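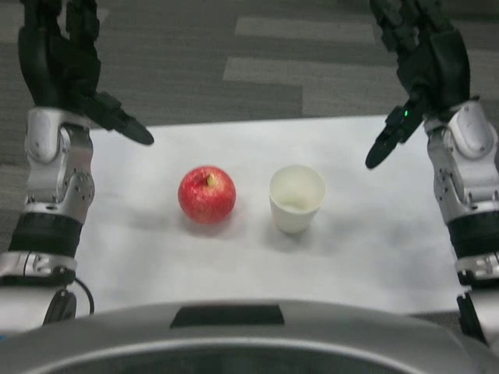 An apple and a paper cup between the two hands of the club's robot. Photo: Bundby student robotics club

The students call it the breakfast problem. A person says a short sentence, for example "put the apple in the cup" or "give me the red one", and the robot must decide which hand should move first. For a person this takes no thought. For the eleven students of the Bundby robotics club it has taken most of the school year.

I visited them in the last week before the holiday break. The club meets on the second floor of the technical school in Gundavbridge, in a room with a gray carpet and windows that do not open. There were coats on every chair. Two students were arguing in low voices about the left thumb.

"The thumb is where everything goes wrong," Nele Vermeulen told me. She teaches mechanics at the school and has led the club for six years. "The fingers are easy to teach. They close. But the thumb must arrive from the correct side, and it must arrive on time."

An apple is a friendly object for a beginner. It is round, so the hand can come from many directions, and it is strong enough to forgive a bad grip. The paper cup forgives nothing. If the fingers close a little too much, the wall folds, and if they close too little, the cup stays on the table while the hand goes up without it. The club began in June with a package of 396 cups. When I asked to see what was left, a boy from the youngest group brought me 12 of them, in a stack, and went back to his computer. The other 384 had been crushed, cut open for measuring, or used for lemonade.

The students work in pairs. One of them controls the arms and the other one writes down what happened, in a paper notebook, with a pen. Ms. Vermeulen insists on the notebook. She showed me some pages from the autumn. "Cup OK, apple too far left." "Hand waits, why?" "Same as yesterday." One page has only the word "finally" and a drawing of an apple with a crown.

A session at the table lasts 30 minutes, and then the next pair takes over. I found this strict at first, but after I had watched for one full session I understood it better. It is slow work, and it needs the eyes all the time. The two girls I watched did not speak about anything else – not even about the Beson Cup, the regional competition which the club will enter for the first time this spring.

At Beson, each team receives a table with everyday things on it and a list of tasks which they have not seen before. Van der Linden, a company in the town that makes parts for packing machines, pays the entry fee and the bus. In return the students will show their work at the company's family day.

Do they expect to win? Ms. Vermeulen smiled at the question and said that she would be happy with 2 tasks finished from the list. Her students have a different opinion, and they had written it on the whiteboard in large green letters. She asked me not to print it.

December 29, 2023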